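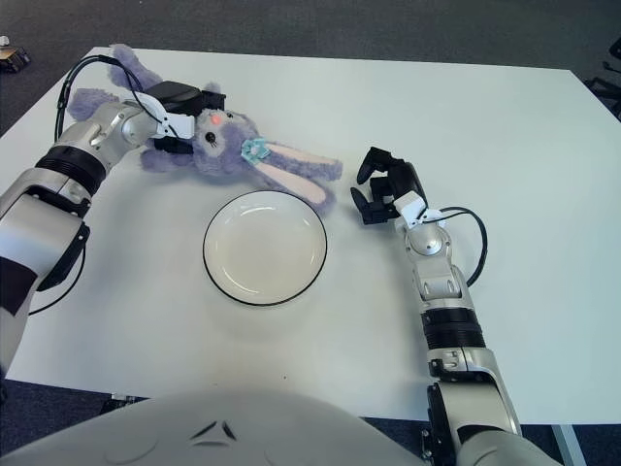 Left gripper on the bunny's head, right one open beside the plate.

I have a confession. After all the evenings I've put into the two-armed robot at our shared workshop, the thing I care about most is whether it can put a purple stuffed rabbit on a plate. I don't care about laundry, I don't care about coffee, and I have stopped answering my brother when he asks if it can do his taxes.

I want to argue for the rabbit, though, because I've been getting some grief over it. The Nwachukwu workshop has a members' board where you post what you're working on, and when I put up "plush onto plate, two arms" somebody wrote under it, in pencil, "why." Fair question! It deserves more than I could fit on an index card.

Most home robot builds I see start with blocks. You get a nice set of cubes, you put them in a row, the arm picks one up, everybody claps. I did it too, back in February, and I was thrilled for maybe three evenings. Then I noticed I wasn't learning anything. A cube is the same cube wherever you grab it. You tune the numbers until it works with that cube and then you own a very slow cube mover.

Something floppy argues back. Grab a rabbit by the foot and the ears drag over everything. Grab it by an ear and the body swings. Grab it by the head and you get a decent hold, but now the limbs stick out wherever they feel like, and the rest of the thing has to come down on a plate with a rim that slides if you so much as brush it. All my tidy little assumptions from the cube weeks were gone in one evening, and I went home in a great mood.

Siu-ming Mok, who shares the bench with me and wrote most of the code that keeps the arms from hitting each other (thank you, Siu-ming, again), disagrees with me about nearly all of this. His view is that you should get the boring thing perfect before you touch the interesting thing. He kept a log of our cube runs, 332 of them, and he'd happily have gone on to a thousand. I see his point, I really do. When the rabbit goes wrong we often can't say if it was the grip, the path, or my wiring, and with cubes you'd know by lunch.

But I think that advice is for people with a payroll. We have a couple of hours after dinner and a table we have to give back. If I'd spent a whole winter on perfect cubes I would have quit, and a robot whose builder has quit doesn't get any better at anything. Fun is a parts-list item as far as I'm concerned. I'd put it right up there with spare cable.

And there's the cost argument, which I'll make even though it's a bit dull. You can try out a soft toy at full squeeze and the worst you get is some flattened fur. I wouldn't do that with a mug. I set the grip way too high for the first week and had to back it off by about 30 percent, and the rabbit took all of it without a complaint. Apolline Poulain runs the Stitden repair table down the hall, and she has offered to restuff it whenever it needs it. I'm going to take her up on that.

What bugs me a little is how home builders talk themselves into usefulness. You show someone your machine and right away you're promising it will load a dishwasher some day. Why? People build model railroads and the trains don't bring them groceries. I don't see why an arm on a table has to justify itself when a train on a table doesn't. If it ends up useful, great, I've got plenty of dishes. I just don't want to pretend that's what got me down to the shop at 9 p.m. with wet shoes.

So yes – rabbit, plate, two arms. Siu-ming gets the robot for cubes for the first half hour and I get it after that, and so far we're still speaking. To whoever wrote "why" on my card: come by and try it. You'll want to bring your own rabbit.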